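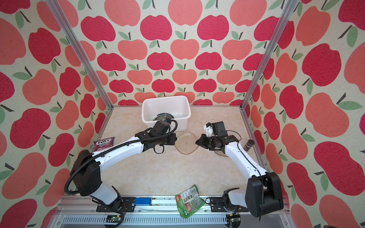
Ranent und Berufskolleg Cornach starten Qualifizierungsprogramm für Schulabgänger ohne Ausbildungsplatz

Zwei Durchgänge pro Jahr, betriebliche Praxisphasen und anrechenbare Teilqualifikationen – Bewerbung ab Dezember möglich

Iststead. Die gemeinnützige Bildungsgesellschaft Ranent und das Berufskolleg Cornach haben eine Kooperationsvereinbarung über ein modular aufgebautes Qualifizierungsprogramm unterzeichnet. Das Programm trägt den Titel »Lougher« und richtet sich an Jugendliche und junge Erwachsene, die nach dem Ende der allgemeinen Schulpflicht weder eine betriebliche noch eine schulische Ausbildung aufgenommen haben. Die Vereinbarung hat eine Laufzeit von fünf Jahren.

Im ersten Durchgang stehen 79 Plätze zur Verfügung. Sie verteilen sich auf die beiden Standorte Iststead und Cornach. Die Zuordnung zu einem Standort richtet sich nach dem Wohnort der Teilnehmenden und nach dem gewählten fachlichen Schwerpunkt. Ein Wechsel des Standorts ist zum Ende eines Moduls auf Antrag zulässig.

Aufbau und Inhalte

Das Programm gliedert sich in fünf Module. Das Eingangsmodul dient der Kompetenzfeststellung. Erfasst werden schulische Grundlagen in Deutsch und Mathematik, berufsbezogene Interessen sowie bereits vorhandene praktische Vorkenntnisse. Auf Grundlage der Ergebnisse wird für alle Teilnehmenden ein individueller Förderplan erstellt, der zu Beginn jedes weiteren Moduls überprüft und bei Bedarf angepasst wird.

Die anschließenden Module umfassen fachtheoretischen Unterricht, Werkstattunterricht und betriebliche Praxisphasen. Als fachliche Schwerpunkte werden zunächst Lager und Logistik sowie Metalltechnik angeboten. Eine Erweiterung um kaufmännische Inhalte wird geprüft; über die Aufnahme entscheiden die Kooperationspartner nach Auswertung des ersten Durchgangs.

Das Abschlussmodul bereitet auf den Übergang in eine reguläre Berufsausbildung vor. Es beinhaltet Bewerbungstraining, die Vermittlung von Kontakten zu Ausbildungsbetrieben und eine interne Leistungsfeststellung. Erfolgreich abgeschlossene Module werden mit einem Zertifikat bescheinigt, das die erworbenen Kompetenzen nach einheitlichen Kriterien ausweist. Über eine Anrechnung auf die Dauer einer späteren Ausbildung entscheidet im Einzelfall die zuständige Stelle.

Lernbegleitung und Betreuung

Jede Lerngruppe wird von zwei Fachkräften begleitet. Eine Lehrkraft des Berufskollegs verantwortet den Unterricht, eine sozialpädagogische Fachkraft der Ranent die Einzelberatung und die Abstimmung mit den Praktikumsbetrieben. Für Teilnehmende mit sprachlichem Förderbedarf wird ergänzender Sprachunterricht in Kleingruppen eingerichtet. Er ist in den Stundenplan integriert und führt nicht zu einer Verlängerung der täglichen Unterrichtszeit.

Der Unterricht beginnt um 8.15 Uhr. Während der Praxisphasen gelten die Arbeitszeiten des jeweiligen Betriebs, soweit die Vorschriften des Jugendarbeitsschutzes eingehalten sind. Die Betriebe benennen vor Beginn der Praxisphase eine Ansprechperson und erhalten einen Leitfaden zur Dokumentation der Lernfortschritte. Die Dokumentation erfolgt wöchentlich und wird mit den Teilnehmenden besprochen.

Finanzierung

Die Teilnahme ist kostenfrei. Lernmittel und Arbeitskleidung werden gestellt, Fahrtkosten zwischen Wohnort und Lernort auf Nachweis erstattet. Die Personalkosten der sozialpädagogischen Begleitung trägt die Ranent aus Eigenmitteln und zweckgebundenen Zuwendungen. Das Berufskolleg bringt Unterrichtsstunden, Räume und die Werkstattausstattung in die Kooperation ein. Ein Anspruch auf Ausbildungsvergütung besteht während des Programms nicht. Ansprüche auf andere Leistungen bleiben unberührt und sind von den Teilnehmenden mit den jeweiligen Leistungsträgern zu klären.

Auswertung

Das Programm wird intern evaluiert. Erhoben werden die Anwesenheit, die Zahl der abgeschlossenen Module und der Verbleib der Teilnehmenden nach Programmende. Die Verbleibserhebung erfolgt schriftlich oder telefonisch und setzt die Einwilligung der Befragten voraus. Ein erster Zwischenbericht wird nach Abschluss des ersten Durchgangs vorgelegt. Er enthält ausschließlich zusammengefasste Daten – Rückschlüsse auf einzelne Personen oder Betriebe sind ausgeschlossen.

Bewerbung und Teilnahmevoraussetzungen

Bewerbungen werden ab Dezember entgegengenommen. Einzureichen sind ein tabellarischer Lebenslauf, eine Kopie des letzten Schulzeugnisses und der ausgefüllte Anmeldebogen. Bei Minderjährigen ist zusätzlich die Unterschrift der Sorgeberechtigten erforderlich. Ein Schulabschluss wird nicht vorausgesetzt. Nach Prüfung der Unterlagen werden die Bewerberinnen und Bewerber zu einem Beratungsgespräch eingeladen. Übersteigt die Zahl der geeigneten Bewerbungen die Zahl der Plätze, wird eine Nachrückliste geführt.

Betriebe aus der Region, die Praktikumsplätze anbieten möchten, können sich formlos bei der Ranent melden. Benötigt werden Angaben zum Tätigkeitsfeld, zur Zahl der verfügbaren Plätze und zur Erreichbarkeit des Betriebs mit öffentlichen Verkehrsmitteln.

Über die Ranent

Die Ranent ist eine gemeinnützige Bildungsgesellschaft mit Sitz in Iststead. Sie entwickelt und betreibt Angebote der Berufsorientierung, der Ausbildungsvorbereitung und der beruflichen Nachqualifizierung.

Über das Berufskolleg Cornach

Das Berufskolleg Cornach führt Bildungsgänge in den Bereichen Technik, Logistik sowie Wirtschaft und Verwaltung. Es ist Lernort für Auszubildende des dualen Systems und bietet vollzeitschulische Bildungsgänge an.

Pressekontakt

Ranent, Presse- und Öffentlichkeitsarbeit, Iststead
Abdruck honorarfrei, Belegexemplar erbeten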